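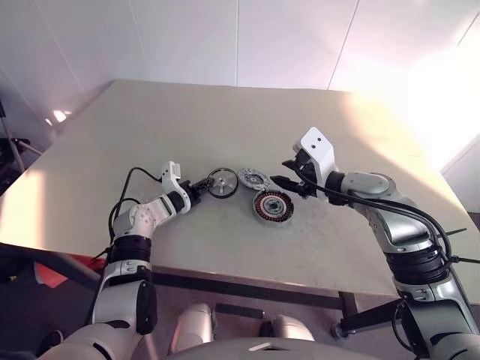
The motor in parts on the beige table, with the copper coils in front.

Workshop > Small repairs > Motors

For a long time I believed that a motor is a closed thing, which you buy, use and throw away. In August my friend Lihua Li gave me an old one from her Ludine fan and said I may open it if I want. I wanted very much.

I had prepared 70 minutes for it and I needed the whole evening. The screws were small and one of them had no good head any more, so I went very slowly. After that the round pieces came apart quite easily. My favourite is the stator, the ring with the copper coils. Somebody, or some machine, has wound all this wire so tidily, and then it was hidden inside a cover for years.

I have learned to lay the parts flat and with space between them. My first time, with a Nastel pump, I put everything in one bowl, and I was searching until late at night for which washer belongs where. A light table is also good for this work. Dark parts are easy to find on it, and the small black screws too.

Next I will clean the hub with a soft brush and look at the bearing. A new one costs 225 yen in the shop near the station, so I will probably buy two.

Posted by Mayu Sugawara in: Taking things apart, Motors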